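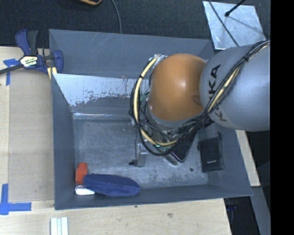 KUKA arm over the gray bin, orange joint cover and the hose loop.

September, bench notes, started 7:50 a.m.

Sourdough rye, batch 19. Best crumb so far! Cut the first loaf before it had cooled properly (couldn't wait) and it still held together, barely gummy at the bottom. The Grullow flour drinks far more water than the old bag, so I went up by 50 grams and the dough finally stopped feeling like putty.

Starter fed twice yesterday, once before lunch and once late. It smelled like green apples this morning — lovely, much less vinegar than batch 18. Leaving it on the shelf by the window from now on. Anyone who moves it, please write down where.

Proof: 8 hours in the lined baskets, cloth dusted with rice flour. One loaf stuck a little on the seam side. More dusting next time, and really rub it into the weave.

Bake: lid on for the first half, then off until the crust went the color of strong tea. The loaf on the left side of the oven came out darker again. Turn both when the lids come off!

Tried caraway in loaf 2, toasted and cracked. Wow. The whole room smelled of it and I want to do the next batch entirely this way, maybe with a spoonful of the Skatovmont honey in the soaker.

To do:
Order more rye, coarse if they have it
New blade for the scoring handle
Weigh the loaves cold tomorrow and write the loss next to the dough weights
Ask at Etov if they still sell the long baskets

Second loaf is wrapped in the blue towel. Leave it until tomorrow, please, I want to taste it on day two.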